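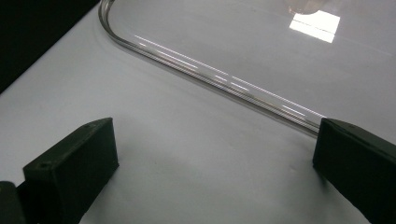
Small Shop Automation > Planning and Purchasing

Clear trays on a white bench: gripper budget before I sign anything

pmogensen
Posted December 5, 2018

We pack sample kits and I've been told to come back with a number for automating the tray handling. Trays are clear plastic with a rolled rim, nothing exotic. Two quotes on my desk. Karkau wants to sell us the arm, a camera, a vacuum head and a "perception package" with a yearly fee. Ketilsson quoted the arm and a plain two-finger gripper and says we can print our own fingers.

The Karkau rep says fingers will never be reliable on clear parts. The Ketilsson rep says vacuum is a waste of money on anything with a rim. Both of them were very sure. Neither one asked how many trays we run.

What would you put in the budget, and what would you leave out?
Poul Mogensen

drybearing
Leave out the perception package. Next question.

s_majali
I wouldn't be that quick. Clear on white is about the worst pairing you can hand a camera. In the picture at the top of the thread the only part of that tray I can follow is the rim, and that's because the overhead light is bouncing off it. Inside the rim it's table. There's also a bright rectangle of glare sitting on the plastic, and plenty of vision software will happily call that an object.

So either you pay for something that copes with it, or you change the bench. A dark mat costs less than one month of anybody's subscription. Has either vendor suggested it?

pmogensen
No. Karkau did say "lighting to be reviewed during commissioning", billed by the day.

drybearing
There it is.

toolcrib219
Going to disagree with drybearing. We bought cheap two years ago, an Astus arm with a basic gripper, and then spent the savings on a tech who nudged fixtures every morning. The quote looked great. The second year didn't. I'd have taken the package if I could do it over.

drybearing
That's a fixture problem. If the tray lands in the same place every time you don't need to see it. Two hard stops and a side pusher.

toolcrib219
They don't land in the same place when a person is dropping them there. Poul, who loads the bench?

pmogensen
A person. One of 8 people depending on the shift, and no two of them do it alike.

s_majali
Then drybearing's hard stops need somebody to enforce them, and that isn't on either quote.

On fingers versus vacuum, I'd ignore both reps until you've tried your own tray. Pinching a rim is fine if the rim is stiff and you come in square to it. Come in at an angle and you may just shove the tray along the table. Flat black blocks like those would be where I'd start, but I'd want to know what the inner faces are lined with before I believed any grip figure. Bare plastic on slick plastic is not my favorite. Send both vendors a box of trays, including the ugly ones, and ask for uncut video.
-- Sawsan Majali

kneehigh_conveyor
Dretitz did a trial like that for us. Sent back a lovely video of trays they had clearly picked through first. Ask for the lot number to be readable on camera.

pmogensen
Good one, stealing that. What about printed fingers? Ketilsson makes it sound like they're free.

toolcrib219
They're free if your printer is free and so is the guy running it. Budget spares. Ours wore at the screw holes first.

drybearing
Ours didn't. Put a washer under the screw.

s_majali
Either way it's a small line. The ones that hurt are guarding, integration hours and the yearly fee. Get the fee in writing, and what happens to the arm if you stop paying it. When I asked Karkau that in September I got a brochure.

pmogensen
OK. Draft so far: arm, plain gripper, printed fingers plus spares, dark mat, guarding, a block of integration hours. Camera as an option, priced but not ordered. Trays go out to both of them this week.

toolcrib219
You'll end up ordering the camera.

drybearing
He won't.

kneehigh_conveyor
What did they quote for guarding? Ours came in at nearly the price of the arm and I still think we got robbed.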